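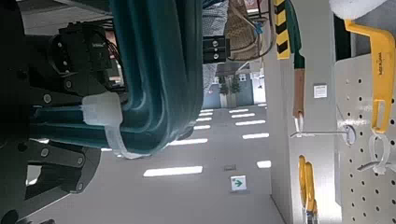

Cường Lưu

Forum home | Arms & Grippers | Budgets | Search | Log in

Posted in October by Cường Lưu

Evening, folks. I'm putting together next year's list for our left arm, and cabling is the line I keep going back and forth on. The green hoses are clamped together near the bend and loop around behind the gripper, and I'd like a full spare set on the shelf before we take on more hours. Kodholm wants 199 dollars for a set, clamp included. Trakside is at almost 31 for the clamps alone, which seems steep to me, but maybe I've just been lucky with prices up to now! Would you buy the set or make up your own?

trakside_fan
Buy the set, friend. I made my own for years and I enjoyed it (my wife says too much), but I never once wrote down the hours. Put 200 on the sheet and sleep well.

Ultetti
I'd have to disagree, kindly. Hose by the yard is cheap, and you only replace the run that wears. Spend the money on a spare connector and its little red and black wires. We went through 13 days of waiting on one of those last spring, and a whole set of hoses wouldn't have helped us a bit.

Kiều
Ultetti has a point about connectors, though I'd still want one ready-made set for a bad week. Ask Kodholm about shipping before you fill in the number.

Cường Lưu
Thank you all, that's very kind. One set and one connector go on the list, and I'll call about shipping in the morning.

Last updated: 9:40 p.m.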